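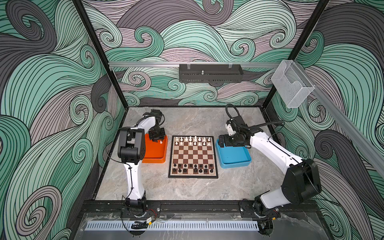

A comment under my last post asked why two arms that share a chessboard can't just run two copies of the same planner and check for collisions at the end. Well, they can! I ran it that way for most of September. What you get is two arms that each make a perfectly good plan, find out the other one is in the way, replan, and do it all over again. So this post is the fix I ended up with, which is a small zone lock that sits in front of Treltar (my planner) and takes an evening to set up.

What you need before you start

Treltar running for both arms, with one shared world frame. Cluststead publishing the board state, so you know which square holds what. If your two base frames don't agree with each other yet, stop and do that calibration first – the locks won't save you.

Step 1: Draw the zones

I use four: left tray, right tray, near half of the board, far half of the board. In my cell the orange tray is on the left and the blue one is on the right, so I named the tray zones orange and blue in the config, and I've mixed them up a lot less since. Make each zone a plain box in the world frame and let it go up 120 mm from the tabletop. I started with taller boxes and the arms spent all day waiting on each other for no good reason.

Step 2: Pad the boxes

Add 15 mm on every side. The wrist is wider than the fingers, and if you only think about the fingertips you'll be sorry (ask me how I know). Where the two board halves meet, let the padding overlap. A piece going to one of the middle ranks will then need both halves, and that's what you want.

Step 3: Ask for everything at once

This is the one I got wrong for the longest time. A move from the tray to the board touches two zones, maybe three. If the left arm grabs orange and then asks for the near half, while the right arm is holding the near half and waiting for something else, you've built yourself a deadlock. So:

request(arm, zones, timeout=3)

The call either hands over all the zones or none of them. The timeout is in seconds. When it runs out, the arm goes back to its hover pose and tries again after a short random wait.

Step 4: Let go early

Don't hold a zone until the whole motion is done. Treltar gives you a callback at each waypoint, so release the tray zone as soon as the wrist has cleared the top of the box. Check the measured joint positions there, please, and leave the commanded ones alone. They run ahead of the real arm.

Step 5: Freeze the board state while you plan

Take one snapshot from Cluststead when the locks are granted and plan against that. If you keep reading live, an arm passing over the board hides a few squares, the state flickers, and the planner thinks a pawn has vanished. I also crop the input to the tabletop, so the swirls on my walls never get near the detector.

Step 6: Test it dry

Replay a log with the motors off before you try it for real. I keep mine in a folder called Kanaujia, 218 moves long, and I run the whole thing every time I touch a zone size. Look for any moment when both arms hold the same zone. There should be zero. Then look at the wait times, and if one arm is always the one waiting, your random wait is too short.

The config file and the replay script are both in the Hineo repo, under locks. I haven't tried any of this with castling yet, so if you get there before I do, leave a comment with your zone list.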